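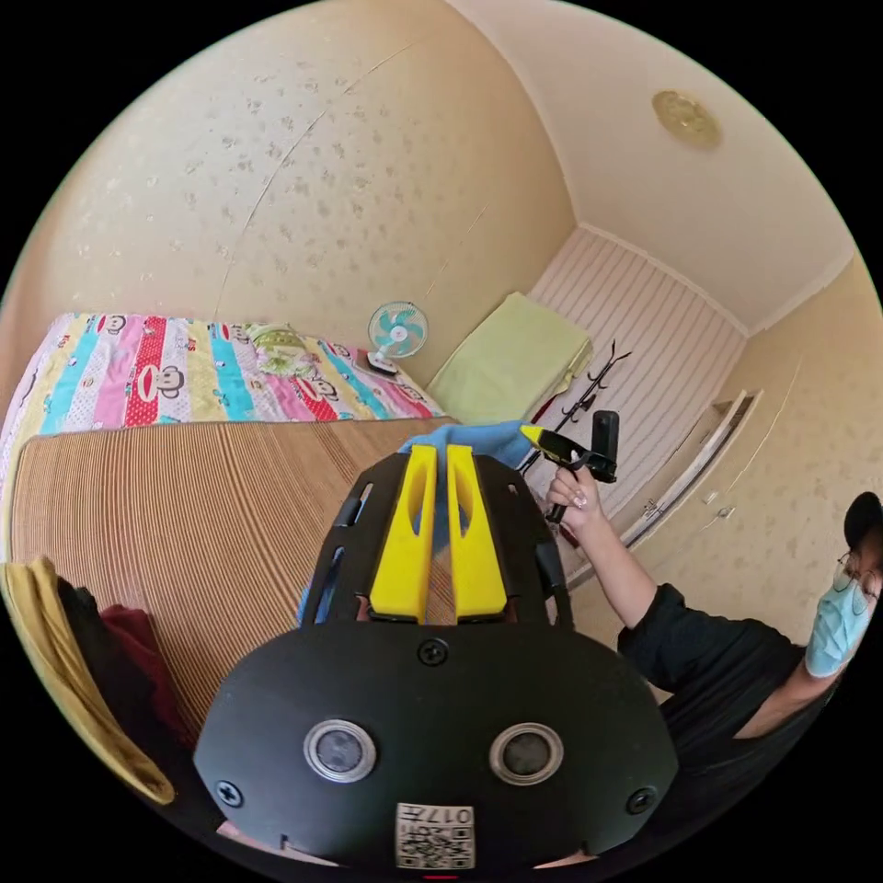 Light blue cloth, mid-crumple.

So the driveway floods. It has always flooded, in the sense that a low spot between a garage and a hill will collect whatever the hill has no further use for, but this May it came over the lip of the garage slab and into the bottom row of boxes, and I was told (by the person whose boxes they were) that the time for watching it with interest had passed.

I rang Kalline first. The man there asked me what the fall was. I said it was more of a slow descent. He meant the slope of the drain, and he explained this kindly, the way you'd explain stairs to a dog. I went out with a string line and a level I'd inherited and came back with 2 per cent, which pleased him so much that I've never checked it again.

What I wanted was a trench drain across the mouth of the garage, running off to the soak pit by the lemon tree. What I knew about trench drains would have fit on the grate of one. You can get them in plastic, which everybody's brother-in-law has, or in concrete, which weighs what you'd expect and then a bit more. Kumedar quoted me for plastic with a galvanised grate. Stetsiuk quoted me for concrete with a cast iron one, and theirs was dearer by $198, plus delivery to the kerb, a word I skated over at the time. 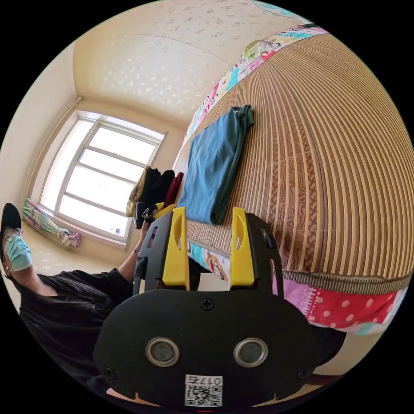
I went with concrete. I'd like to say this was a considered decision about wheel loads, but I'd just read a long forum thread about plastic channels popping up out of the ground in a heatwave and it had got into my dreams.

The kerb, then. Four sections, 162 kilos all up, left on the nature strip at half past six in the morning, with the garage 20-odd metres uphill. My neighbour Jarosław Krajewska came out in his slippers, looked at them, looked at me, and went back inside. I thought that was that. He came back with boots on and a sack trolley, and we had them up the hill before the school traffic started. He then stayed to tell me my trench was too shallow. It was too shallow.

Digging the rest of it took me two more weekends and a $400 plumber, the latter owing to a pipe that wasn't on the plan. The plan was drawn in biro by the previous owner, so I suppose I'd been warned.

The channel's in now, bedded and haunched, and the grate sits a few millimetres proud at one end so that the car goes clonk every time I come home. I've ordered a tube of Kivado sealant for the joint against the slab. The forecast is for rain all next week and I've moved the boxes up a shelf.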